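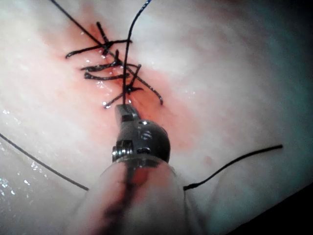

Fils et nœuds : pour apprendre à coudre des points séparés, vous avez commencé comment ?

Forum > Loisirs textiles et cuir > Reliure, couture main, réparation

marguerite_b
Bonsoir tout le monde ! Je me lance après des mois à vous lire sans rien poster. Je voudrais apprendre à coudre à la main, proprement, pour réparer de vieux sacs et surtout refaire les coutures d'une sacoche qui me vient de mon oncle. La machine, j'ai essayé, je déteste (le bruit, la canette qui s'emmêle, tout). Ma question est toute bête : est-ce que vous conseillez de commencer par des points séparés, noués un par un, ou d'attaquer tout de suite avec une couture continue ? J'ai lu les deux et chacun a l'air très sûr de lui. J'ai du fil de lin ciré, des aiguilles à bout rond et une pince qui ne serre pas grand-chose.

tibolt37
Salut et bienvenue ! Couture continue, sans hésiter. Point sellier, deux aiguilles, un seul fil, et tu répètes jusqu'à ce que ta main le fasse toute seule. Les points séparés c'est joli dans les bouquins mais sur une sacoche ça te fait des bouts de fil partout et ça accroche.

Yoga Latuheru
Pas d'accord avec tibolt37 (pour changer, haha). Le point sellier c'est le but, je suis le premier à le dire, mais quand on débute on tire trop fort ou pas assez et sur une couture continue tu ne vois ton erreur qu'une fois arrivé au bout. Avec des points noués un par un, chaque point est une petite expérience. Tu rates, tu coupes, tu recommences celui-là et les autres ne bougent pas. J'ai appris comme ça, avec un vieux bourrelier qui me faisait faire des rangées entières sur des chutes avant de me laisser toucher à une vraie pièce.

tibolt37
Oui enfin ton bourrelier il avait aussi le temps. Elle veut réparer UNE sacoche.

Yoga Latuheru
Elle a dit « apprendre à coudre proprement ». Relis :)

capucine-et-cie
Moi je fais de la reliure, donc c'est un peu à côté, mais je me reconnais dans les deux. Pour les cahiers on coud en continu, pour les réparations de dos j'aime bien les points isolés. La tension se sent mieux. Marguerite, c'est quel genre de cuir, ta sacoche ? Épais ? Souple ? Est-ce que les anciens trous sont encore bons ? Parce que si les trous sont déchirés, la question du point passe au second plan.

marguerite_b
Merci à tous les trois, je ne m'attendais pas à des réponses aussi vite ! Le cuir est plutôt épais, marron, très sec. Les trous sont bons presque partout sauf vers le rabat, où deux se sont rejoints et font une petite fente. La couture d'origine a lâché sur tout un côté, 37 cm, j'ai mesuré avec mon mètre de couturière.

capucine-et-cie
Ah alors nourris-le d'abord ! Un cuir sec, tu passes le fil, tu tires, et ça fend. Un peu de graisse, tu laisses boire toute une nuit, tu essuies, tu recommences si besoin. Et pour la fente, une petite pièce de cuir fin collée derrière avant de repercer.

jeanno_du_lac
+1 pour la graisse. Par contre surtout pas d'huile de cuisine, j'en vois encore qui conseillent ça. Ma belle-mère l'a fait sur un fauteuil, il sent le rance depuis trois ans et on s'assoit dessus quand même à Noël, par politesse.

tibolt37
Pour la graisse on est tous d'accord, notez-le quelque part, c'est rare.

Je reviens sur le point. 37 cm en points noués séparément, sur une sacoche qui va frotter contre la hanche tous les jours ? Les petits bouts coupés, tu vas les sentir. Et un nœud qui dépasse, ça s'use avant le reste.

Yoga Latuheru
Là-dessus tu as raison, et je n'ai pas dit de faire la sacoche comme ça. J'ai dit d'apprendre comme ça. Deux choses différentes. Une chute de cuir, deux rangs de trous, tu fermes point par point, et tu regardes si les deux bords se touchent sans se chevaucher. Si ça fronce, tu serres trop. Si tu vois du jour entre les bords, pas assez. Quand la rangée est régulière, tu passes au sellier et tu verras, la main sait déjà.

odile.f
Bonjour, je m'incruste, je couds surtout du linge de maison. Je suis assez d'accord avec Yoga pour l'apprentissage. Quelqu'un peut m'expliquer quel nœud vous faites ? Moi c'est nœud plat, toujours, mais sur du fil ciré il glisse avant que j'aie fait la deuxième moitié et ça m'énerve à un point...

Yoga Latuheru
Odile, fais deux tours au premier passage au lieu d'un. Ça freine, le fil tient tout seul le temps de faire la suite. Puis un tour simple dans l'autre sens, et encore un si tu n'as pas confiance. Et couche le nœud sur le côté de la fente, jamais pile dessus.

odile.f
Je viens d'essayer sur un torchon. Ça tient !!! Des années que je me bats avec un doigt posé dessus. Merci merci.

brumaire
Petite voix discordante : et le fil ? Tout le monde parle de nœuds et personne ne demande à Marguerite la grosseur de son fil. Du lin trop fin sur du cuir épais ça scie les trous, j'ai ruiné une ceinture comme ça. Moi j'utilise du Ladberg depuis toujours, le moyen, noir ou naturel.

tibolt37
Ladberg, à ce prix-là, autant coudre avec des cheveux d'ange. Le Rewi fait très bien l'affaire.

brumaire
Le Rewi peluche.

tibolt37
Le Rewi peluche si tu prends des aiguillées de trois mètres comme un sauvage. Tu coupes plus court, tu recires, et fini.

capucine-et-cie
J'ai les deux à l'atelier et je ne vois pas une énorme différence une fois recirés, désolée de gâcher la bagarre. Le Rewi prend mieux la teinture, le Ladberg est plus rond. Pour une sacoche marron de cette taille je prendrais ce que j'ai sous la main.

jeanno_du_lac
Quelqu'un a déjà commandé chez Morkari ? Ils ont des bobines de lin à 51 euros le gros modèle, ça me paraît énorme mais la bobine doit durer jusqu'à ma retraite.

brumaire
Oui, une fois. Fil très bien, livraison interminable. Commandé au printemps, reçu en juillet. Pour une première bobine c'est déraisonnable, on ne sait même pas encore quelle grosseur on aime.

marguerite_b
Alors j'ai regardé l'étiquette de mon fil, il n'y a pas de marque, juste « lin ciré » et un numéro à moitié effacé. Il passe dans le chas sans forcer et il remplit bien les anciens trous. Je suppose que c'est bon signe ?

brumaire
C'est bon signe. S'il remplit le trou sans forcer, garde-le.

marguerite_b
Super. Donc je résume pour voir si j'ai suivi : je graisse, j'attends, je m'entraîne sur des chutes avec des points noués, puis sellier sur la sacoche. Et pour la pince ? La mienne glisse dès que je tire un peu.

tibolt37
Jette-la. Coince la pièce entre les genoux avec deux planchettes garnies de feutre, c'est ce que faisait mon père et ça n'a jamais bougé. Sinon une pince de sellier d'occasion. Le modèle Fandbridge est bien mais la vis du mien s'est foirée, vérifie avant d'acheter.

Yoga Latuheru
Les planchettes, très bien. Garde les deux mains libres, c'est tout ce qui compte. Et de la lumière rasante ! Une lampe posée à gauche si tu es droitière, on voit tout de suite le point qui penche.

odile.f
Est-ce que vous coupez les bouts très court ? Sur le linge je laisse un petit centimètre par peur que ça se défasse au lavage, mais c'est moche.

capucine-et-cie
Sur du lin ciré tu peux couper bien plus court. Sur du coton non ciré qui passe en machine, je laisserais comme toi, quitte à rentrer les bouts entre les deux épaisseurs avec l'aiguille. C'est fastidieux mais ça ne se voit plus du tout.

tibolt37
Et pour les synthétiques tu peux brûler le bout au briquet, ça fait une petite boule. Surtout pas sur le lin, évidemment, à moins d'aimer l'odeur.

jeanno_du_lac
J'ai essayé sur le lin. Je confirme pour l'odeur.

marguerite_b
Je reviens donner des nouvelles ! Sacoche graissée deux fois, elle a changé de couleur (plus foncée, j'ai eu peur, mais je la préfère presque). J'ai fait mes rangées d'entraînement hier soir jusqu'à pas d'heure. La première est une horreur, ça fronce comme un rideau. La dernière, les bords se touchent presque partout. Par contre mes nœuds partent dans tous les sens, un à gauche, un à droite, un en plein milieu. C'est grave ?

Yoga Latuheru
Sur une chute, pas du tout. Choisis un côté et tiens-t'y sur la prochaine rangée. Tu tires le dernier brin toujours vers ce côté-là et le nœud y va de lui-même. Et bravo, la première est une horreur chez tout le monde, j'ai gardé la mienne dans un tiroir.

tibolt37
Bon, je reconnais que pour voir la tension c'est pas idiot. Mais dès demain elle passe au sellier, sinon elle va finir par nouer ses lacets point par point.

marguerite_b
Demain c'est le sellier, promis. Je commence par le côté qui se voit le moins. Et pour la fente près du rabat, la pièce derrière, capucine, tu la colles avec quoi ? J'ai de la colle néoprène et de la colle blanche à bois.

capucine-et-cie
Néoprène, en couche très mince, sur les deux faces. Tu attends que ça ne colle plus au doigt, tu poses, tu appuies fort. Amincis le bord de ta pièce au cutter avant, sinon tu auras une marche à l'intérieur. Et ouvre la fenêtre !

odile.f
Moi je retourne à mes torchons. J'en ai toute une pile à reprendre avec le double tour.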